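在家刷酸入门：从第一次到第七周，我的完整步骤

刷酸这件事我拖了好多年。怕烂脸，怕脱皮脱到没法见人，怕花了钱什么变化都看不到。后来真的开始了，才发现只要肯慢下来，在家做低浓度的果酸护理是一件很有乐趣的事！洗完脸摸到下巴那一块终于不再像砂纸，我在浴室里自己乐了半天。

这篇写给从来没刷过、或者刷过一次就被吓回去的朋友。内容只涉及家用的低浓度产品，医美诊所里的中层、深层焕肤完全是另外一回事，那种请老老实实交给医生，千万别在网上买高浓度的原液自己往脸上抹。

先说说我的皮肤：混合偏干，T区出油，两颊换季会起小皮，下巴常年有闭口，鼻翼两侧有几块痘印。不算敏感肌，但用错东西也会红。你的情况和我不一样的话，频率和停留时间都要自己往下调。

一、先弄清楚自己要用哪种酸

常见的就那么几种，记住它们的脾气就行。

甘醇酸，也叫乙醇酸，分子小，渗得快，效果来得直接，刺激感也最明显。皮肤厚、耐受好、想改善粗糙和暗沉的人会喜欢它。

乳酸比甘醇酸温和一些，本身还有一点保湿的作用，干皮入门我很推荐从它开始。

杏仁酸分子大，渗得慢，刺激小，适合怕疼的人。我自己的第一瓶就是杏仁酸，到现在换季的时候还会换回它。

水杨酸是脂溶性的，能往毛孔里走，对黑头和闭口比较对口。对阿司匹林过敏的人要避开，孕期和哺乳期也请先问医生。

PHA类，比如葡糖酸内酯，是这里面最温柔的一类。如果你脸皮薄，用什么都容易红，可以从它起步，见效慢一点也没关系。

我目前在用的是Evier的杏仁酸精华，搭配Grekulura的一支修护霜。都是自己买的，用空了好几支。品牌其实没有那么要紧，找成分表写得清楚、标明浓度和pH值的就可以。有些产品只写“含果酸”，浓度和酸碱度一概不提，这种我不会往脸上放，因为同样的浓度，pH不同，用起来完全是两种感觉。

二、这些情况先别刷

脸上有破口、正在发炎流脓的痘，先等它好。

刚晒伤，或者刚从海边回来，脸还在发烫，先等它退下去。

正在口服异维A酸，或者停药还没多久，一定要问过开药的医生。

湿疹、玫瑰痤疮、脂溢性皮炎发作期间，别碰。

前几天刚做过激光、脱毛、微针，别碰。唇周刚用过脱毛蜡也算，我吃过这个亏，上唇火辣辣地疼了一晚上。

单纯性疱疹反复发作的人，也建议先咨询皮肤科。

三、要准备的东西

一支温和的洁面，氨基酸的就好，磨砂的收起来。

低浓度的酸类产品一瓶。

凡士林一小罐，用来保护鼻翼、嘴角和眼角。

化妆棉，或者一把干净的扇形刷。我更喜欢刷子，省料，涂得也匀。

计时器，手机就行。

无香料、无酒精的修护霜。

防晒，SPF 30或者更高。没有防晒就不要开始，这一条我会念叨到最后。

一条干净的软毛巾，最好是纯棉的。

发箍。听起来很多余，等你有一次被湿头发把酸带进眼睛里，就会懂了。

四、提前一天：做皮试

取一点产品，涂在耳后或者下颌角靠近脖子的地方，按照说明书写的时间停留，洗掉，等上一整天。轻微发热、一点点痒，很快消失，一般没有问题。如果起了红疹、肿起来、或者摸上去持续发烫，这瓶就跟你没有缘分，别硬来。

很多人会跳过皮试，觉得手臂内侧试过就行。手臂的皮肤比脸厚，参考价值有限，还是耳后更可靠。换了新品牌、换了新浓度，都要重新试一遍。

五、当天晚上：一步一步来

我固定在晚上做。晚上不用马上出门，脸红一点也没人看，做完涂好修护霜就可以躺下追剧，简直完美。

第一步，卸妆洁面。用温水，手法要轻，洗完不要用毛巾来回擦，按一按就好。洗脸刷、洗脸仪这一天全部休息。

第二步，等脸完全干透。这一步特别容易被忽略！皮肤湿的时候渗透会变快，刺痛感也会强很多。我一般会去刷个牙、整理一下台面，回来再继续。

第三步，涂凡士林。鼻翼两侧的沟、嘴角、眼角、嘴唇，薄薄抹一层。脸上如果有小伤口，又实在忍不住要刷，伤口的位置也要盖住，当然最好还是改天。

第四步，上酸。顺序是先涂耐受好的地方，再涂娇气的地方：额头，鼻子，下巴，最后才是两颊。眼周整圈避开，脖子先不要碰。动作要利落，别在同一块地方反复来回刷。

第五步，计时。第一次只停留一分钟，哪怕说明书上写可以更久。你会感觉到微微的刺和麻，像有小蚂蚁在走，这是正常的。如果是灼痛，或者某一块突然发白，不要看计时器了，马上冲掉。

第六步，冲洗。用大量的凉水，冲到没有滑腻感为止。有些产品需要配套的中和液，按它的说明来；免洗型的精华就跳过第五步和第六步，直接等它吸收。

第七步，修护。趁脸上还有一点点潮，涂修护霜，用量比平时多一些。含有神经酰胺、泛醇、角鲨烷的都不错。当天晚上不要再叠加维A醇、原型维C，也不要再敷清洁面膜。

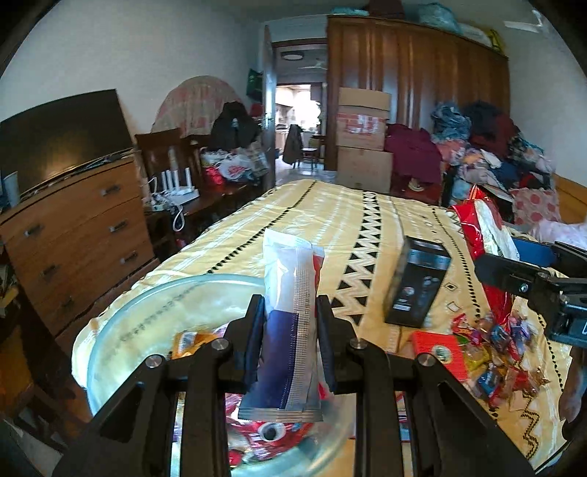 第二天早上洗脸用清水就够了，接着保湿，然后涂防晒。防晒的量要给够，脸和脖子都要照顾到，中午如果在户外就补一次。刷酸之后的皮肤对紫外线更敏感，辛辛苦苦淡下去的痘印，晒一个下午就可能黑回来，想想都心疼。

六、我的七周时间表

第一周，一次，停留一分钟。

第二周，一次，停留一分钟。没错，还是一分钟，别嫌慢。

第三周，一次，停留两分钟。

第四周，什么都不做，只保湿和防晒，让皮肤歇一歇，也正好观察一下前面三次的效果。

第五周，一次，停留三分钟。

第六周，如果一切顺利，可以做两次，中间至少隔三天，停留时间退回两分钟。

第七周，一次，停留三分钟，然后拍照对比。

拍照这件事强烈推荐！同一个位置，同样的光线，素颜，正面和两个侧面各来一张。天天照镜子是看不出变化的，我做到第五周的时候一度觉得完全没有用，翻出第一周的照片一对比，下巴的闭口已经平了一大片，激动得立刻发给我妹看。

教我做这张表的人是Charalambos Stefanou，我以前上过他的护肤小课。他有一个习惯我一直学到今天：每次刷完在本子上记三样东西，停留了多久，刺痛打几分，第二天早上脸是什么状态。我的本子已经记到第117条了，翻起来特别有意思。比如我发现自己生理期前几天刺痛感总是高两分，现在那几天就干脆不做。

七、正常反应和不正常反应

正常的：当晚微微发红，睡一觉基本退掉；第二天或者第三天有细小的脱皮，集中在嘴角和鼻翼；皮肤有点紧；原来的闭口冒头，变成小白头，过些日子收掉。

脱皮的时候千万别手痒去撕。用修护霜压住它，洗脸的时候让它自己掉。要上妆的话，把粉底和面霜混在一起用，会服帖很多。

不正常的：红肿超过两天不退，刺痛到连清水都碰不得，渗液，起水泡，结痂，或者在以前从来不长痘的地方一下子冒出一大片。出现这些情况，所有功能性产品全部停掉，只留清水和修护霜，然后去看皮肤科。不要在网上问陌生人，也不要自己再叠一层别的东西去“救”。

还有一种情况，脸看上去特别亮，像打了蜡，但是一笑就觉得绷得慌。很多人以为这是皮肤变好了，其实往往是刷过了头，角质层太薄。我在第二年的夏天就中过招，停了一个多月才缓过来。

八、和别的护肤品怎么搭

维A醇：不要同一晚。我是刷酸那天停，隔一天再用。刚入门的朋友，两样先只选一样，等其中一样稳定了再加另一样。

维C：可以放在早上，刷酸的第二天早上先休息一次。

烟酰胺：大部分人没问题，如果涂上去发红，就错开来用。

玻尿酸、泛醇、神经酰胺：随便搭，多多益善。

清洁泥膜：同一周里我只选一个。

化妆水：含酒精的那种先收起来，Huanca有一款舒缓喷雾我挺喜欢，刷完脸有点热的时候喷一喷，然后用纸巾轻轻按干，再上修护霜。

九、身体也可以刷

这一部分我觉得太少有人讲了！手臂后侧那种一粒一粒的“鸡皮”，小腿上的干纹，手肘和膝盖的粗糙，用含乳酸或者甘醇酸的身体乳都会有改善。身体皮肤厚一些，可以隔天用，洗完澡擦干再涂。我用的是Hilo的身体乳，大瓶按压的，味道很淡，一个冬天下来手臂后侧摸着顺多了。

刚刮完腿毛的当天不要用，会疼到跳脚。脚后跟裂了口子的地方也要避开。夏天穿短袖短裤出门，涂过酸的手臂和小腿同样要防晒。

十、常见的几个疑问

要不要刺痛才算有效？完全不需要。杏仁酸和PHA很多人用起来一点感觉都没有，照样有效果。

几岁可以开始？青春期的孩子如果有痘痘困扰，先去看皮肤科，让医生来定。成年人按需要来，没有困扰就不用为了刷而刷。

夏天能不能做？能做，前提是防晒做得到位。如果你夏天的安排是天天在户外跑，我会建议等到九月以后再开始，心里踏实，脸也踏实。

浓度是不是越高越好？我用低浓度用到现在，从来没有觉得不够。皮肤需要的是规律，一次猛的换来半个月的修复期，怎么算都不划算。

开封以后能放多久？看瓶身上那个打开盖子的小标志，写几个月就是几个月。颜色明显变深、味道变冲，就别留着了。放在阴凉的地方，别放在浴室的窗台上晒着。

男生可以做吗？当然可以！刮完胡子当天不要刷，其他步骤一模一样。

这篇教程的旧版下面攒了3,498条留言，我慢慢翻，看到有代表性的就补进上面这一节。眼下看到问得最多的是刷完能不能运动，我的做法是当晚不运动，出汗会让脸又刺又痒，第二天就照常了。下一篇打算写闭口，正在整理照片，大家有想看的部位也可以留言告诉我。出门记得涂防晒！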